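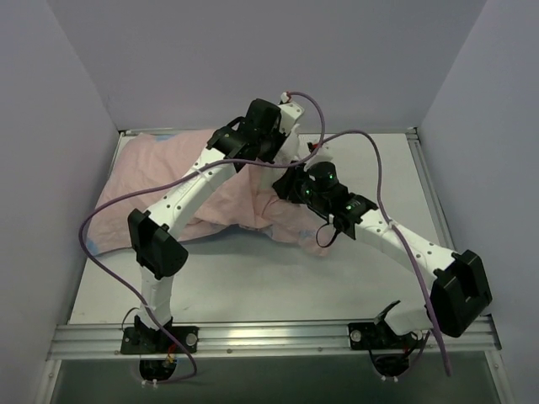
*Pink cloth on a pale gray table, bunched up.*

## Storing cotton cloths and shop towels

Cotton cloths last longer when they are washed apart from garments and put away fully dry. The notes cover kitchen and workshop cloths of plain or terry weave. Microfiber needs its own cycle and no softener.

### Washing

- Shake each cloth outside first. Grit left in the weave wears the fibers.
- Sort by soil: food, dust, oil. Oily cloths never go in with the others.
- Use half the usual dose of detergent. Residue is the most common cause of a towel that will not absorb.
- Skip fabric softener. For stiff cloths, add 50 ml of white vinegar to the rinse.

Cloths that have held linseed oil or oil-based stain can heat up and catch fire in a pile. Lay them flat outdoors in a single layer until hard, then discard them. Do not machine dry them.

### Drying

Line drying is enough for plain weave. Terry takes longer at the hems; check there before folding. In the dryer, use medium heat and remove the load while the hems are still slightly cool, then air for 20 minutes on a rack.

### Squaring up

Cheap cloths pull out of square after a few washes. Hold opposite corners and pull gently along the short diagonal, then lay the cloth down and smooth it from the center out. Sunita Boateng does this with the cloth still damp, and it does hold better that way. 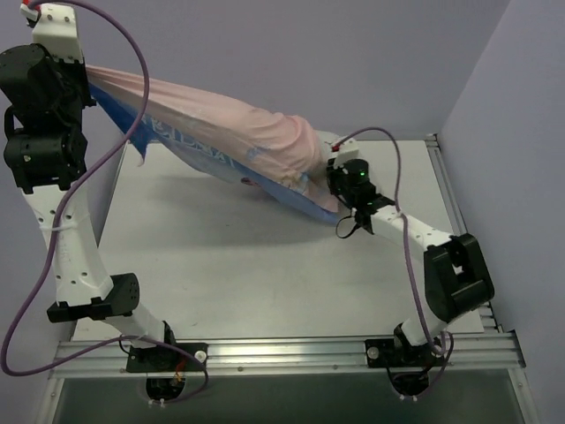
*Two pieces of fabric stretched on the diagonal over a light gray surface.*

### Folding and shelving

Fold in thirds lengthwise, then in half twice. Stand the folded cloths on edge in a bin so that any one can be pulled without disturbing the rest. The Rutberg bin, 390 mm long, fits a standard wall cabinet with the door closed. Leave a hand's width free at one end.

Replace a cloth when light shows through the middle. Old ones can be cut into 4 pieces for glue and paint work.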